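Gulline — Qui nous sommes

Nous examinons les pannes des robots manipulateurs, et nous croyons rarement la première explication qu'on nous donne.

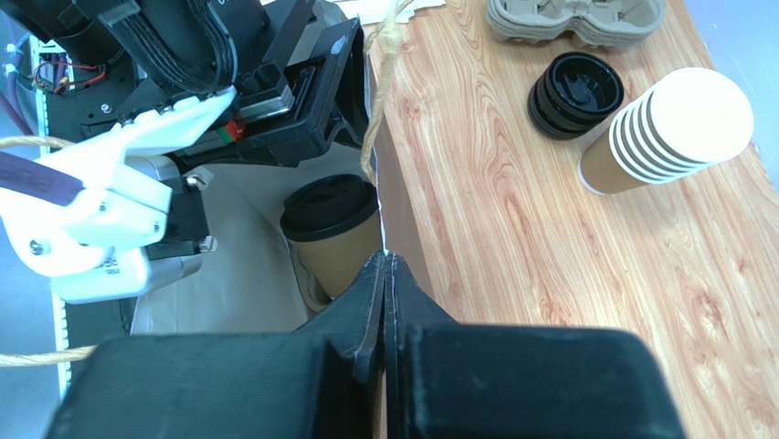 Un robot à deux bras est-il sûr dès lors que son fournisseur le déclare sûr ?

La déclaration du fournisseur porte sur une machine livrée, avec ses réglages d'usine, dans les conditions qu'il a choisies. Elle ne dit rien du poste où l'on a changé les doigts, rallongé un câble ou relevé une limite de force un vendredi soir pour tenir la cadence.

D'où vient Gulline

La société est née d'un arrêt. Sur le poste Tranora, qui préparait des commandes à emporter, un bras a continué de serrer alors que l'ordre d'ouverture figurait bien dans le journal. Le second bras est venu le heurter. Personne n'a été blessé, mais un opérateur avait la main dans la zone quelques instants plus tôt. Le rapport initial concluait à une « erreur ponctuelle de communication ». Nous travaillions alors chez l'intégrateur et cette formule ne nous a pas convaincus.

Nous avons rejoué le cycle 1017 fois. La pince est restée fermée à 4 reprises, toujours quand le faisceau de câbles du poignet se trouvait en torsion. Un connecteur perdait le contact, le contrôleur gardait la dernière consigne reçue, et le logiciel de supervision affichait un état normal. L'erreur ponctuelle avait donc une cause, et elle se reproduisait.

Ce que nous faisons

Nous reprenons les incidents sur des tâches ordinaires : gobelets en papier, couvercles, sacs, ficelle. Ces objets se déforment, s'accrochent, glissent, et les démonstrations commerciales les évitent volontiers. Notre banc d'essai, Trutanora, enregistre les consignes et les efforts séparément. Quand les deux récits divergent, nous gardons les efforts.

Depuis l'ouverture du banc, nous avons classé 771 anomalies. Environ 40 restent sans cause établie, et elles figurent comme telles dans nos rapports. On nous a déjà demandé de les ranger sous « divers ». Nous avons refusé.

Ce que nous ne faisons pas

Nous ne délivrons ni label ni certificat. Nous ne vendons pas de robots et ne touchons aucune commission sur les réparations. Le client Powell nous a réclamé en mai un avis favorable avant essais — il a reçu un devis pour les essais.

Nous nous trompons aussi. Notre première note sur Tranora mettait en cause le logiciel seul ; la version corrigée, datée du 20 juin 2021, est envoyée sur demande avec l'ancienne.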